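# Before the Bus Gets In

Apartment 227, half past three. Her bus at five.

Montserrat Barroso had not set foot in her daughter's kitchen since the move to Thibodeau, and Gelura had told her on the phone – twice – that it was all sorted. Everything has a place, Mama. You'll see.

It did not have a place. It had the counter.

She stood there with her coat still on. Start with the tea. No, start with the board. You couldn't start with the board, the tea was in the way, and where would you put the tea.

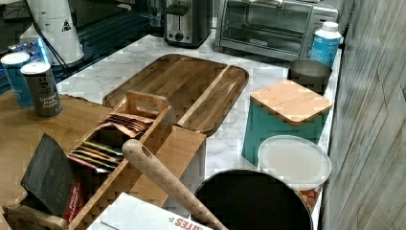 *The counter, half past three. Tea first, then the rest.*

She put the kettle on, then remembered the kettle was in a box. Turned around. Forgot why she'd turned around.

Coat off. Good. That was something.

The teal tin had been her grandmother's idea of a wedding present, given eleven years early in case she didnt live to see one. Montserrat would look for that first. She would lift the lid, too, to see if anything was in it. What was in it? Gelura lifted the lid. Rice, a bit. She put the lid back, square on square, and felt briefly like a person who had things in hand.

Bus at five. Ten minutes to the station, more if the bridge was up. Up to 203 people on the Carar line on a holiday weekend and her mother would be first off, bag on her arm, looking for fault.

She called her. Stupid thing to do. Put the phone on speaker by the sink and kept moving.

"I'm nearly finished," Gelura said. "Just the counter."
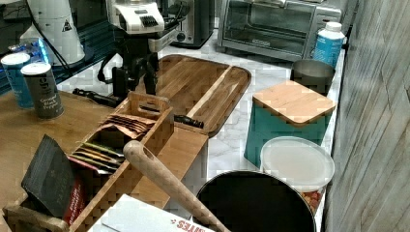
Just the counter, Montserrat said, the counter is the kitchen, the rest is only cupboards. And was she wiping under things or around things? Because she could hear it, she said, she could hear around.

"Under," said Gelura, going around.

A child was yelling on the bus. Somebody's radio. Her mother said they had passed the feed store and the driver was a maniac, and had she eaten, and what was that noise.

"Nothing. The board."

"Put it flat. It'll warp."

"It is flat, Mama."

Flat now, anyway. She hung up and ran the cloth along the groove with one finger inside it, the way she'd been taught, all four sides and then all four again. Crumbs. Where did they come from, she hadn't had bread since the move. Into her palm, into the trash, half of them on the floor. Leave the floor. No – get the floor.

Ten past four.
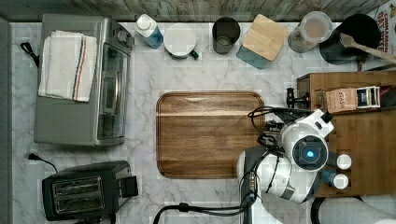

The towel was the last thing she'd taken from the house. Not stolen. Taken. It had been on the rail by the stove when the car was already packed and the engine running, and she'd gone back in for her keys and come out with that in her sleeve as well. White, with the stripes. Her mother had a set of them and would of noticed by supper. She had never said a word. Fourteen months of phone calls, the neighbors, the gas bill, the dog, and not one word about a towel.

Hide it? She picked it up. Drawer, no. Under the sink, worse, if it was found under the sink that was a confession. She folded it again, stripes out, stripes in, stripes out.

Put it back on top of the oven where it lived.

Twenty past. Shoes. Other shoe. The cups could wait, the box in the hall could wait, the bed was made if you didn't look at it from the door. She wrote 351 on her hand, which was the bus, and then GRIREN ST, which was the stop, as if she didn't know it.

One more look from the doorway, keys in her teeth.
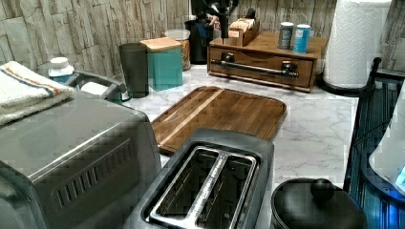 *Twenty-five past four. Towel where she left it.*

She was back at ten to six with her mother's bag over one shoulder, the handle digging in. Montserrat came in sideways, and stopped, and looked along it all from one end to the other without touching anything. Then she went over to the oven, took up the towel, shook it out once and dried her hands on it, though they weren't wet.

"So," she said. "Where do you keep the cups?"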